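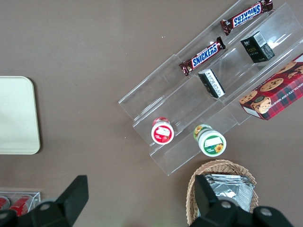

Snickers on the back step, boxes in the middle, shortbread off to the side.

Wednesday, August 26, 2026

Spent most of the day on the counter. I had meant to do the invoices first, but Tin-yau Yen called before eight to say the Shehata delivery would come in the morning after all, so the invoices are still in the folder and will be there tomorrow too.

The brown table is a good size for a small shop. I was worried it would look bare, and for the first hour it did. Then the stock started going out and I had the opposite problem. The clear stepped rack takes up more room than I thought because it looks better set at an angle, and then there's a corner of table nobody can use.

Candy bars went on the top step. I had one facing one way and one the other and left them like that for a while. Tin-yau says people buy from a messy shelf sooner than a perfect one. I don't know where he got that. The small boxes don't really belong with candy, but they fit the middle step and they don't fit anywhere else. One of them keeps wanting to tip. A strip of putty under it might do, if I can find the putty.

The chocolate chip cookies are too big for the steps. The tartan box is nice and bright, so I don't mind it standing by itself. There is dust on that table already. It shows up white on the brown and I'll need a cloth under there every morning.

Had lunch at one – soup from the Iltadby place, $2 more than last month. 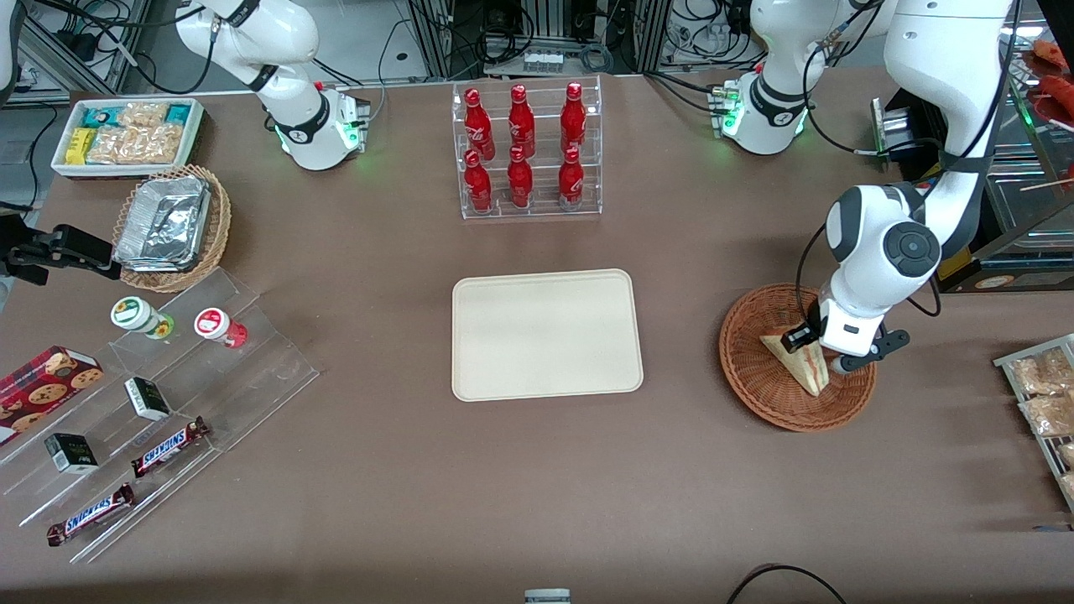
Photo: Welington Xavier

Sodas are on the two-step bottle rack at the back, three up and three in front. That part was easy and I wouldn't change it. The white tray in the corner is for the small snacks, packets and clear bags together, and it's as full as I would want it. Foil containers are stacked in the oval basket. The sandwich wedges go in the round one, standing up, and I think wicker was the right choice over the wire baskets in the Skeltano catalog, which wanted 600 for a set with shipping. I could furnish half the back room for 700.

The beige tray is for the middle of the table. Tin-yau wants it for orders, so there's one clear spot where things get put together. I wanted it for fruit. We left it empty and didn't settle it.

Still to do before September: price labels (Zosteo sells them in rolls of 1,000, and I'd be happy with far fewer), a second cloth, paper bags, and a lamp for the left end. Called my sister at nine. Bed early.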